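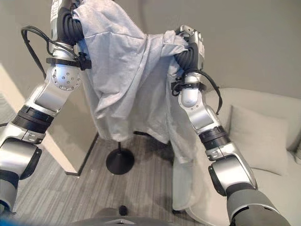 Household Chore Readiness -- Inspection Checklist with Comments
Valach Home Trials, two-arm unit, cloth handling
Form 352, revised February

Mark each line OK, WATCH or STOP. Comments are welcome on any line and required on WATCH and STOP. A single STOP ends the session until the line is cleared.

Before power-on

1. Stop button within reach of the person supervising, tested with the arms parked. OK.
Comment: Tested twice. Both arms halted at once and held position, and neither one sagged.

2. Cable sleeves and strap clamps on both arms. WATCH.
Comment: Clamps tight. The thin cables at the wrists still hang out in a loop on each side, and a loop is exactly what a sleeve or a drawstring likes to find. I would love to see these tied in closer before the next round.

3. Floor clear, no rugs, no cords across the path. OK.
Comment: Plank floor, good footing, dust mopped.

4. Reach checked against walls, corners and upholstered furniture. OK.
Comment: The sofa stays where it is. People have sofas! A machine that needs the living room emptied first is saving no one any work.

5. Stand upright and stable on its base. WATCH.
Comment: Fine when pushed by hand at the pole. A long panel of cloth pulling to one side is a different load, so check again after every third cycle.

Cloth handling

6. Pieces free of pins, buttons, zippers and loose threads. OK.

7. Grip force set to the cloth setting, 400 on the Nenero scale. OK.
Comment: The old sheet said 1529, which is the setting for crates. Please throw out any copies still in the binder.

8. Two-handed lift and drape, large piece. OK.
Comment: My favorite line on the form. A big limp cloth has no shape of its own, it folds wherever it feels like folding, and two arms have to agree on how far apart to stay the whole way up. Two years ago I was marking this one STOP before the coffee was cold. I don't require a neat result here, only a safe one -- wrinkles are a quality matter and go on the other form.

9. Hands stay outside the marked zone while cloth is in the grippers. OK.
Comment: The urge to reach in and straighten a corner is strong. I felt it myself.

10. Wrist camera view usable at close range. WATCH.
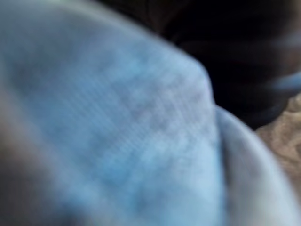

Prornis, 31 Mar 2021

Comment to line 10, continued: At this distance the light blue cloth fills most of the view and the edges go soft. The weave can be made out faintly in the middle and fades from there. A fold with a shadowed crease beside it can still be picked out, and that is encouraging, but the view alone should not be trusted to tell cloth from fingers. Keep line 9 in force no matter how good the software gets this spring.

11. Release on command, both grippers. OK.
Comment: Includes release with the arms stopped. Ask for it by voice and by button.

12. Slow-speed limit active whenever a person is in the room. OK.
Comment: Around 78 percent of full speed was proposed for the Sayce kitchen trials. Too fast for my taste with people near. Leave the limit alone.

After the session

13. Arms parked, power off, grippers empty. OK.

14. Gripper pads wiped and checked for lint. OK.

15. Joints and collars checked for caught fibers. OK.

General comment

Can it do the laundry yet? Not on its own, and I would not leave it alone in a house. It can take part in the laundry, though, with a grown-up standing by, and I find that thrilling. Sheets next, please, and after that a fitted one -- I will bring the popcorn.

Open items: line 2, tie in wrist cables. Line 5, try a heavier base. Line 10, repeat with a darker cloth and with a patterned one.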